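共用プレイルーム 玩具・敷物 点検チェックリスト(コメント付き)

ムルケッティ棟 1階
記入用・掲示用兼用

ホーム > 施設のご案内 > 点検記録 > 玩具・敷物

前回の様式は「異常なし」の欄が大きすぎて、書く人がみんなそこに丸をつけて終わっていました。丸が並んだ紙を何枚見せられても、何を見て丸にしたのかわかりません。今回から丸のほかにひとこと書く欄を設けました。書くことがなければ「見た場所」だけでも書いてください。「特になし」は受け付けません。

判定の記号
○ そのまま使用してよい
△ 使用してよいが次回も見る
× 棚に戻さず、点検箱へ
? 判断できない(理由を書くこと)

「?」を恥ずかしがらないでください。わからないのに○をつけた紙のほうが、あとで困ります。

1 敷物(マット)

1-1 四辺の浮き、めくれ
判定:△
コメント:通路側の角が少し反っている。手で押さえると戻るが、離すとまた上がる。前回の紙では○。前回も反っていたのではないか。

1-2 表面の傷、はがれ
判定:○
コメント:黒い太線のところは傷が見えにくい。斜めから光を当てて見た。上から眺めただけでは点検したことにならない。

1-3 すべり
判定:?
コメント:製品の袋に「すべりにくい」とあるが、何の床の上で、靴下なのか素足なのか書いていない。靴下で踏んでみたところ、まっすぐ立つ分には動かない。踏み切るとずれる。これを○と呼ぶか×と呼ぶかは、使い方しだいだと思う。走る遊びの日は敷かない、で当面は運用する。

1-4 色柄と小物の見分け
判定:△
コメント:様式にない項目だが追加した。赤、黄、青、生成り風の区画に分かれた柄で、見た目はにぎやかでよい。ただし黄色の小物が黄色の区画に落ちると、立った高さからは見落とす。片付け終わりの確認はしゃがんで行うこと。明るい柄なら物が目立つ、という導入時の説明には賛成できない。

2 手に持って遊ぶ玩具

2-1 部品の大きさ
判定:○(一部△)
コメント:誤飲確認用の筒に一つずつ入れた。「どう見ても大きい」と言って筒を使わない人がいるが、外れる部品は外した状態で入れてほしい。組み上がった姿だけ測っても意味がない。

2-2 輪と持ち手のある玩具
判定:△
コメント:輪の部分に指を入れて一周なぞる。持ち手の付け根は左右に軽くひねり、白い筋が出ていないかを見る。輪の中に別の物がはまり込む大きさのときは、はまったまま測らず、取り出してから両方を見る。

2-3 ボール類
判定:○
コメント:小さいボールは柄の白黒の境目を爪でこする。印刷が爪に移ったら×。移らなければ○だが、次回もこすること。一度合格した塗装がずっと合格とは限らない。

2-4 におい
判定:?
コメント:「異臭がないこと」と様式にあるが、においは人によって違う。点検者が鼻づまりの日はどうするのか。2人でかぐことにした。意見が割れたら△。

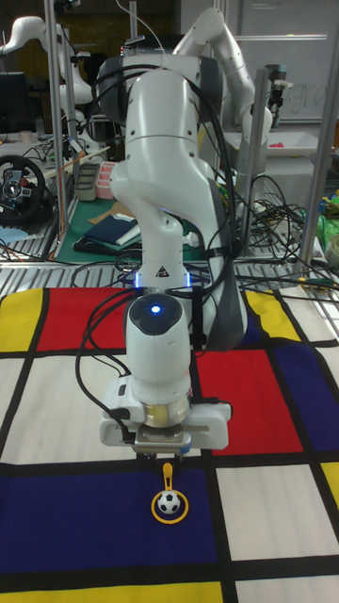
ムルケッティ、12月

青い区画の上にあるのは黄色い輪の玩具で、短い持ち手が上を向き、内側に白黒のサッカーボールの小さいのが入っています。2-2と2-3の両方に関わる組み合わせなので、どちらの欄にも書いてください。一方に書いたから他方は省略、という紙が前回ありました。

ここで確かめたいのは次のことです。

2-5 輪の中のボールは外れるか
判定:?
コメント:外れるものとして扱う。固定されているように見えても、子どもの力のかけ方は大人と違う。引く、ひねる、床に打つ、の順に試し、外れたら筒に入れる。外れなかったら「外れなかった」と書く。「外れない」とは書かないこと。この二つは違う。

2-6 持ち手の先
判定:△
コメント:上に突き出した形のものは、転んだときに当たる向きになる。短いから大丈夫という意見もあったが、短いと大丈夫である理由を聞いたら返事がなかった。使わないときは床に置かず箱に入れる。

2-7 置き場所の色
判定:○
コメント:黄色い玩具は濃い青の上ならよく見える。点検のときは青の区画に置いてから始めると、置き忘れが減るように思う。減ったという記録はまだない。次回から数える。

3 収納と棚

3-1 箱のふた
判定:△
コメント:ジルドフの収納箱を使っている。ふたが自重で落ちる型で、指を挟む心配がある。「ゆっくり閉まる」という話で入れたはずだが、ゆっくりなのは半分までで、残りは普通に落ちる。ふたを外して使うことを提案する。ほこりが入るという反対は承知している。拭けばよい。

3-2 棚の固定
判定:○
コメント:上の段を手前に引いて動かないことを確認。固定金具のねじは2本とも締まっている。ただし締まっているねじの相手の壁が丈夫かどうかは、この点検ではわからない。○はねじについての○である。

3-3 札の番号
判定:△
コメント:台帳の番号と箱の札が合わないものがある。台帳では313の箱に、775の札が貼ってあった。中身は台帳どおりだったので、札のほうが間違っているのだろうと推測している。推測で札を貼り替えないでほしい。前にそれをやって、どちらが正しいのかわからなくなった。

4 清拭と消毒

4-1 拭き取り
判定:△
コメント:セムポートの拭き取り剤を使用。容器の説明どおりの手順で行ったが、輪の内側と付け根の溝は布が届かない。綿棒を使うと届く。手順書には綿棒が出てこないので、追記を求める。

4-2 乾燥
判定:?
コメント:「十分に乾燥させる」とある。十分とは何か。触って乾いていても、溝の奥に水が残っていることがある。振って音がしないか、紙の上に伏せて染みが出ないかを見るまで棚に戻さない。

4-3 敷物の清掃
判定:○
コメント:黒い線に沿って拭くと汚れの見落としが少ない。柄に沿って区画ごとに進めると、どこまで拭いたか忘れずに済む。これは珍しく柄が役に立った点として書いておく。

4-4 記録の時刻
判定:×
コメント:清掃時刻の欄が、どの紙も午後4時ちょうどになっている。毎回4時ちょうどに終わるはずがない。実際の時刻を書くこと。遅れても叱られる欄ではない。

5 電源、コード

5-1 床を通る線
判定:△
コメント:玩具の点検なのになぜコードまで、と言われたが、転ぶ原因は玩具に限らない。遊ぶ場所に線が垂れていたり床を横切っていたりしないか、点検の最後に一周歩いて見る。

5-2 差し込み口のふた
判定:○
コメント:爪で外そうとして外れなかった。大人の爪での結果。

6 購入時の説明との照合

パイヴァの納品書には「安全基準に配慮した設計」とあります。配慮したことと、基準を満たしたことは別です。どの基準のどの項目を指すのか、問い合わせ中で、返事はまだ来ていません。返事が来るまで、この一文は点検の根拠に使わないでください。

「対象年齢」の表示も同様です。表示された年齢より小さい子が同じ部屋にいる時間帯は、小さいほうの子に合わせて出す物を選びます。箱に年齢が書いてあっても、箱から出した玩具には書いてありません。

7 前回指摘の追跡

・角の反り:前回の紙に記載なし。今回△。重しで直るという意見があるので、一晩置いてみる。直らなければ裏面を見る。
・綿棒の追記:今回初めて。
・札の不一致:前回も余白に鉛筆で書かれていた。鉛筆で書かれた指摘は、誰も指摘として扱わなかったらしい。以後、指摘はペンで、所定の欄に。
・ふたの落下:前々回から△が続いている。△は「様子を見る」の印で、ずっと様子を見ていてよい印ではない。次回も△なら×に改める。

8 点検者への注意

点検箱に入れた玩具を「まだ使えるから」と棚に戻さないでください。使えるかどうかを決めるための箱です。

この紙に○が多いことを喜ぶ必要はありません。今回の○のうち、見た場所まで書いてあったものは、前の様式の○とは別物として扱います。前の様式の○は、集計から外しました。

様式への不満は裏面へ。裏面が足りなければ紙を足してください。

次回点検:重しを外したあと、1-1から順に。2-5は筒を持参のこと。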